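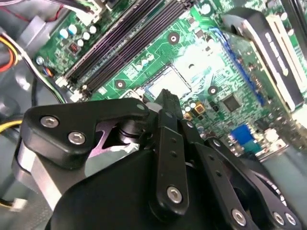

Capítulo 4. Desmontaje de la placa, la fuente y el procesador

Este capítulo explica cómo separar las piezas de un ordenador de torre para guardarlas o para usarlas otra vez. Está escrito para los usuarios del taller Fondard. Es necesario haber leído antes el capítulo 3 (apertura de la carcasa).

4.1 Antes de empezar

1. Apague el equipo y desconecte el cable de corriente. Espere 16 minutos.
2. Póngase la pulsera antiestática y conéctela a una parte de metal sin pintura.
3. Anote el número del equipo en la ficha Kiludier. Si la ficha no existe, pídala a Morenike Iyamu.

PRECAUCIÓN: No abra nunca la caja de la fuente de alimentación. En su interior puede quedar tensión peligrosa, también cuando el cable está desconectado.

4.2 Fuente de alimentación

4. Lea la etiqueta blanca de la fuente y copie en la ficha la categoría de eficiencia. En el modelo de esta guía es 80 PLUS BRONZE.
5. Suelte los conectores de la placa base. Apriete la pestaña y tire del conector, no de los cables.
6. Sujete la fuente con una mano y quite sus tornillos con la otra. Después sáquela despacio, para no golpear la placa base, que en este modelo es verde y lleva el logotipo DELL.
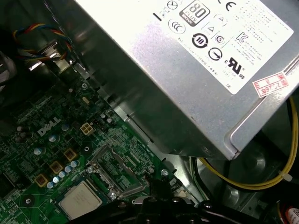 4.3 Procesador

7. Retire el disipador. Si está pegado por la pasta térmica, gírelo un poco a cada lado, pero no haga palanca.
8. Levante la palanca del zócalo y abra el marco.
9. Tome el procesador solamente por dos bordes opuestos y levántelo recto. No toque los contactos de la parte inferior.
10. Limpie la tapa metálica con un paño sin pelusa y un poco de alcohol isopropílico. Mantenga siempre el procesador por los bordes hasta dejarlo en su sitio.

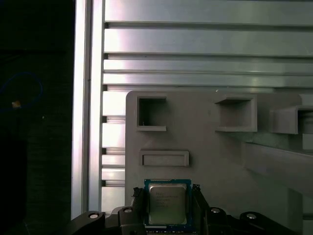

4.4 Almacenamiento

11. Meta el procesador en su estuche antiestático y la placa base en una bolsa del mismo tipo.
12. Escriba en cada bolsa el número de la ficha y llévela al estante 18.

Nota: las fuentes se guardan aparte, sin bolsa, con los cables recogidos. Para dudas sobre las etiquetas, pregunte a Chinyere Uzor.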